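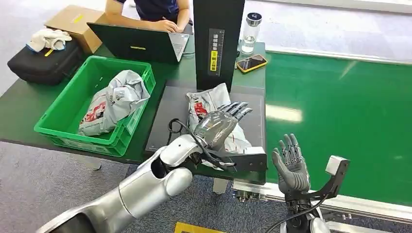

The parcel bench at Bravotberg, with one bag waiting in the green crate and another on the scale.

Parcels in and out: the bench at Bravotberg

November
By Korkor Atinga
10 comments | 76 shares

The returns room at Bravotberg is at the back of the building, past the Heiskanen racking and down the short corridor. Everything that comes in by post goes over one bench before it is put on a shelf. The same bench does the weighing for what goes out. On a normal day that comes to 400 parcels, more in the weeks before Christmas.

I spent a morning there for the Vondus staff pages. Most of us see the parcels when they are already on a trolley, and several people have asked what happens before that.

The crate

Parcels are brought over in plastic crates, the bright green kind with slots down the sides. They stack, they wipe clean and they will take a fall off a trolley. A crate goes on the left of the bench with the scale to the right of it, and the bags are lifted across one at a time. The laptop stays at the far side, so whoever is typing faces the scale.

Soft bags are the bulk of it. This lot are white plastic with a big red print: a solid red shape with buildings and windows drawn over it in white lines, and a leaf or tree at the top. A thin red stripe runs down the edge. The plastic is thin and creases as soon as it is picked up, which makes the labels harder to read than they are on a box.
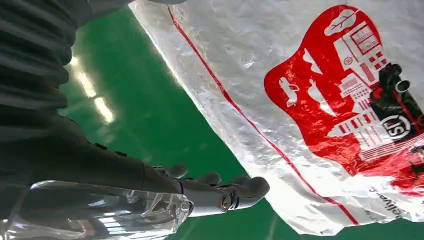
The scale and the rulers

The flat platform does the weighing. The length is read off the ruler printed along its edge, and the height off the black column at the back, which has a scale of its own. A yellow label on the column carries part of a printed instruction in Chinese. It says to put the parcel down with the shipping label facing up. Staff here learn that in their first hour anyway.

A box is easy to measure. A bag has to be patted flat first, and there is an agreed way of doing it: press out the air, fold the loose end under, line one side up with the ruler

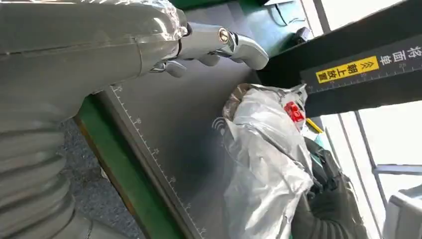 and then leave it alone until the weight settles. If you lean on the bench the figure moves. The heaviest bag I saw go through that morning came to 605 grams, and it was two jumpers and a belt.

Once the weight and size are in, the parcel gets a shelf number. Returns go to the left-hand bays and anything for the Skekuvden depot goes to the right. The Skekuvden van is loaded at four, so those are done first after lunch.

Keeping it clean

The platform is dark grey and shows every mark. It gets a wipe at the start of each shift and another at midday. The fine white ticks of the ruler run along the edge, with numbers at the longer ones, and they need to stay readable. There is also a white symbol near the middle, a dot with curved lines on both sides, like the one for wireless.

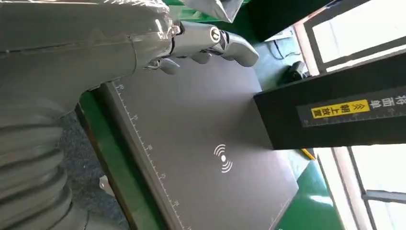
Tape is the main nuisance. Old bits come off the returned boxes and stick to whatever is nearest, and a plastic scraper takes them off without scratching. Please don't use the metal one from the drawer. Cloths go back on their hook, and drinks stay at the far edge of the bench.

If your team has parcels to drop off, the hatch is open until three. Write your team name on the bag in marker pen, on the side without the label.

Share this page | 76 shares
Contact: Korkor Atinga, Vondus staff pages
© Vondus. All rights reserved.
Back to top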